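Papers / Household Studies / Section 3

Overview Methods Results Notes Contact

3.2 Where the snacks end up

Of all the surfaces we looked at in the Heredau homes, the tiled counter was the one we enjoyed most. People rarely planned to keep snacks there, yet bags kept turning up in loose groups, often pushed together in one spot. The cupboard was the official place - the counter was the real one! Figure 3 shows a small group of packaged snacks on white tile, with a large green chip bag beside a yellow snack bag.

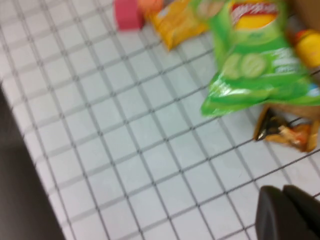
Ladi Eze told us that a bag in the cupboard is a bag forgotten, and that anything meant to be shared has to lie where people walk past it. We heard versions of this in 40 of the 60 homes, and it fits well with the earlier Favberg survey, where shared food was kept in plain sight.

Figure 3. Packaged snacks grouped on a tiled surface.

Color seems to help too. Bright bags are easy to tell apart at a glance, even in a pile, and several families named their snacks by color alone ("the green ones"). We find this a lovely bit of everyday sorting, and we return to it in Section 4 with the December visits.

Contact: Effiong Household Studies | © 2018 | Back to top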